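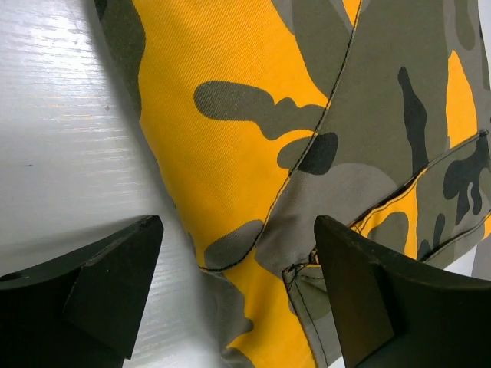 Figure 1. Twill cloth with a camouflage print on a yellow-orange ground.

# Wording of Lost Property Records at Flilerstead Coach Station

Final project report, Information Management

## 1. Background

Hartley operates the coach services between Sastell and Flilerstead and runs the lost property office at the Flilerstead end. Items left on board are handed in at the desk, given a tag number, and entered in Plotorell, the records system Hartley uses at both stations. Passengers who have lost something fill in a claim form, and desk staff search Plotorell for a match.

The search compares words. It ignores capitals and plural endings but has no list of synonyms, so a claim for "trousers" does not find a record for "pants." The project asked how much the wording of records and claims differs, which fields differ most, and whether a short list of preferred terms would help.

## 2. Data

Hartley supplied an export of 1,029 item records with names, phone numbers and seat numbers removed. Each record has a category, a color, a free-text description, the route, and the final status (returned, disposed of, or still held). Claim forms are kept on paper at Flilerstead. We transcribed 100 of them, drawn at random from those marked as settled, so that the correct item record for every claim was already known.

Records for cash and identity documents are kept in a separate file and were not included. Phones were included but caused trouble later on (see Section 5).

## 3. Method

The category and color fields were coded by 2 members of the group working separately. Disagreements were listed and settled by discussion, and the rule used was written into the coding sheet. Most of the early disagreements came from garments with more than one color. We first coded the color covering the largest area, but for prints this was often a matter of opinion, and the rule was changed to allow a main color plus a pattern word such as "striped," "checked" or "camouflage."

Luggage needed its own rule. Desk staff use "case," "suitcase," "trolley," "roller" and "bag" with no clear boundary between them. We coded shell type (hard or soft) first and treated the noun as a separate variable.
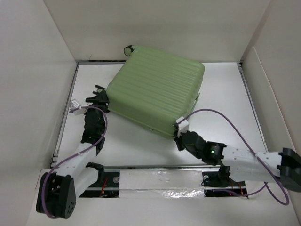
Color terms in this category were narrower than expected for dark items and wider for pale ones. Black luggage was nearly always recorded as black. Pale greens, blues and grays were recorded under a range of names, and the name on the claim often differed from the name in the record even when both sides agreed on everything else.

Each claim was then run against the export in 2 ways: once with the passenger's own words, and once after both claim and record had been converted to the preferred terms. A search counted as a success if the correct record appeared on the first screen of results.

## 4. Results

The converted search performed better in every category except umbrellas, where the two gave the same result. Gains were largest for luggage and clothing. In clothing, most of the improvement came from the noun -- "top," "sweater," "pullover" and "jumper" account for much of it. In luggage, most of it came from color.

Long descriptions did not perform better than short ones under the original search. Extra words gave more chances of a match with the wrong record, and the correct one was pushed off the first screen. Under the converted search, longer descriptions had a small advantage. Details that staff seldom recorded, such as surface texture, wheel color and the position of a latch or lock, appeared quite often on claim forms. Passengers appear to write down whatever they would look for themselves, while staff write down whatever is quickest at the desk.

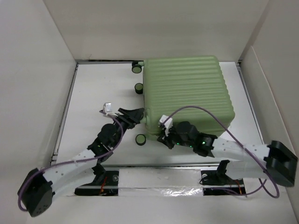
Hartley, commenting on a draft of this report, replied that some details are left out on purpose, so that a passenger can be asked for them before an item is handed over. It added that a longer entry form would not be accepted at the Sastell desk in the evening, when several coaches arrive close together. It had no objection to a fixed list for color and type.

We had not considered the first point. The preferred terms were revised to cover only category, main color, pattern and shell type, and the tests were repeated on that basis. The gain was smaller for luggage and almost unchanged for clothing.

## 5. Limitations

All of the claims tested were settled claims. Unsettled claims probably contain the worst mismatches, but without a known answer they could not be scored. The results may therefore understate the problem.

Phone records mostly contain a maker's name and a case color, and passengers often describe the case and staff the phone. No list of terms fixes this, and phones should be treated as a separate study.

The forms were transcribed by hand. Illegible words were marked and left out of the search.

## 6. Recommendations

- Replace the free-text color field in Plotorell with a fixed list, with one pattern word allowed.
- Print the same list on the claim form.
- Keep the free-text description, but search it only after category and color have been matched.
- Leave verification details in a note field that the search does not read.

The coding sheet and the list of preferred terms are in Appendix A. The transcribed claims were returned to Hartley in December and are not attached.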